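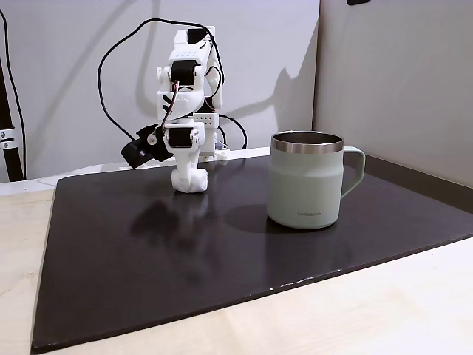 Figure 1. Small white robotic arm and green mug on the dark board.

How Long Does a Hand-Carved Stamp Last?
A project report on wear in carved rubber stamps used for greeting cards

Saadet Öztürkmen
Hallcombe College, Print and Paper Studies
Project advisor: Aušra Butkienė
Submitted in April

Summary

People who make their own cards are told that a hand-carved stamp will "last for years." I wanted to know what that means in impressions, given that a stamp sitting in a drawer will last for years whether it's any good or not. I carved the same design into three materials, stamped it with two kinds of ink, and kept going until the prints got bad or my wrist did. The total came to 1695 impressions. Soft carving block held up best, the white school eraser did worst, and the ink mattered more than I had planned for. One finding, on cleaning, was an accident.

1. Background

I started making cards in my second semester to avoid buying them. I have now spent enough on ink to buy cards for everyone I will ever meet, so the original business case is closed. The interest stayed, though, and when we were asked to pick a question from our own practice, this was the one I kept bumping into.

Most of the advice I found on carved stamps is about cutting them: which blade, how to transfer a drawing, how to keep your fingers. Advice on how they age is mostly one sentence long and comes right before a link to a shop. Photopolymer and molded rubber get more attention, but those are made by machines from a master. A carved stamp is a one-off. If the leaf loses its stem, you carve another leaf, and it won't match the stack of cards you already finished.

My question was simple. For a small design with both thick and thin lines, how many clean impressions can a home card maker expect from each of the usual carving materials?

2. Materials

The design was a fern frond on a curved stem, with a solid border along one side. I drew it with thin raised lines on purpose. A solid heart would have outlived me and taught us very little.

Carving materials:
Kindon soft block, the pink one, cut to size
A white vinyl school eraser from the campus store
Battleship linoleum, left over from Aušra Butkienė's relief printing class and a little dry at the corners

Inks: Zekham dye ink in black, and Zekham pigment ink in a shade the lid calls Old Bottle. I used 2 pads of each so that a tired pad wouldn't be mistaken for a tired stamp.

Paper: Arboleda smooth card stock, the heavier weight, in white. I tried the textured kind for an afternoon. Every print looked worn out from the beginning, which is charming on a card and useless in a study.

Each stamp was mounted on a wood block with double-sided foam tape. The tape deserves its own report and I hope someone else writes it.

3. Method

I traced the fern onto the three materials from one pencil master and carved them with the same fine V gouge. They were never going to be identical. The linoleum fern has a heavier stem, because linoleum pushes back, and the eraser fern has one frond that is more of an opinion. I photographed all three before starting and treated each one as its own baseline, so that a stamp was compared only with its earlier self.

Inking was done by tapping the pad onto the stamp, face up, in a set pattern of taps. I then pressed the stamp onto card stock over a thin foam mat and leaned on it for a slow breath. Butkienė suggested a weight in place of leaning. I tried a brick in a freezer bag, and it gave nice even pressure and took so long to set down and lift off that I did the arithmetic and went back to leaning. I'll come back to that under limitations, where it belongs.

A print was scored "clean" if every thin line was unbroken when viewed at arm's length, "fair" if one or two lines had gaps, and "poor" if you would not send it to someone you liked. Two classmates scored a batch without knowing which stamp was which. They agreed with me most of the time. When they didn't, they were harsher, and I used their score.

Stamps were wiped with a damp cloth after every sheet, and washed with dish soap and a soft toothbrush at the end of each session.

4. Results

4.1 The eraser

The first fair print from the eraser was impression 51. A thin line near the tip of the frond had folded over and stayed folded. From there the decline was steady and sort of sad. The tip went, then the line next to it, then a chunk of the border came off on the toothbrush. By the end it was printing what one scorer wrote down as "caterpillar?"

The solid border, apart from the missing chunk, printed well all the way through. If you carve stars, dots, and fat little hearts, an eraser is fine. It's cheap, it cuts like cheese, and the campus store is open late.

4.2 The soft block

The Kindon block gave clean prints for far longer than I had patience for. The lines did soften a bit. When I laid an early print beside a late one, the late one had slightly rounder ends, as though the fern had been told to relax. Both scorers called the late prints clean anyway. I stopped the test with the block still working, which means I can't tell you how long it lasts. I can tell you it outlasted the semester.

4.3 The linoleum

The linoleum never lost a line, and yet its scores were lower than the block's. The surface is hard, so it needs more pressure, and on smooth card stock it tended to leave pale speckles in the solid border. Those speckles were there at the start and there at the end. That isn't wear. It's a bad match between a material meant for a press and a person leaning on a kitchen counter. With thinner paper it did much better, but thinner paper doesn't make a card that stands up.

4.4 Ink

I expected ink to change the look of the prints and leave the stamps alone. Pigment ink turned out to be the harder life. It's thicker, it settles in the fine cuts, and getting it out takes scrubbing. The stamps used with pigment ink picked up damage mostly between sessions, which sent me looking at the sink.

4.5 The toothbrush

Halfway through, I lost the soft toothbrush and replaced it with a medium one from a travel kit. The next set of prints from the eraser showed three new gaps. I switched to blotting with a baby wipe and the damage slowed right down. I can't separate this neatly from ordinary aging, since I had no plan to test brushes and only noticed afterward. Still, I'd put money on it. I suspect a fair number of carved stamps in this world have been cleaned to death.

5. What happened to the prints

The clean prints were too good to recycle. I trimmed them and made 133 cards, all with ferns, most of which went on a table at the Hallcombe spring craft sale. They sold slowly at first and then quickly, after I took away the sign explaining the study and put up one with a price. Several buyers preferred the fair prints with the gaps in them. One asked if the missing stem was a technique. I said it was.

This does put a small hole in my scoring system. "Clean" was my word for a print that matched the carving. The people paying for cards were apparently grading something else, and a follow-up could ask them what.

6. Limitations

Pressure was not controlled. I leaned harder when I was in a bad mood, and the linoleum sessions put me in one.

There was one stamp of each material per ink, so a flaw in a single piece could be carrying a lot of the result. The eraser in particular may have been old stock.

The same person carved, stamped, and did most of the scoring. I tried to be fair to the eraser, but we had a history by then.

The linoleum was leftover and dry at the corners, as noted. Fresh linoleum might have cut and printed better.

7. Advice for card makers

Carve fine designs in soft block. Save erasers for solid shapes and short runs. If you need a set of matching cards, stamp all of them before you clean anything with a brush, and keep a few extra prints in a folder in case the stamp quits early.

With pigment ink, wipe the stamp while the ink is still wet. A baby wipe or damp cloth is enough. Leave a faint stain if there's a stain; it won't print.

Keep carved stamps away from plastic sleeves. This wasn't part of the study. My spare eraser stamp bonded with its sleeve over a warm weekend and now they are one object.

8. Further work

I'd like to repeat the soft block test with a proper hinged press and run it until something breaks. I'd also like to test brushes deliberately, with soft, medium, and none at all, on a fresh set of carvings. Butkienė has offered the press in the back of the print room for next semester, on condition that I pick a different plant.

Acknowledgments

Thank you to Aušra Butkienė for the linoleum, the brick, and for reading a draft that had much more about foam tape in it. Thank you to my two scorers, who asked to be left anonymous and also asked not to be shown any more ferns.

Appendix A: score sheets, in session order
Appendix B: pencil master and baseline prints
Appendix C: notes on foam tape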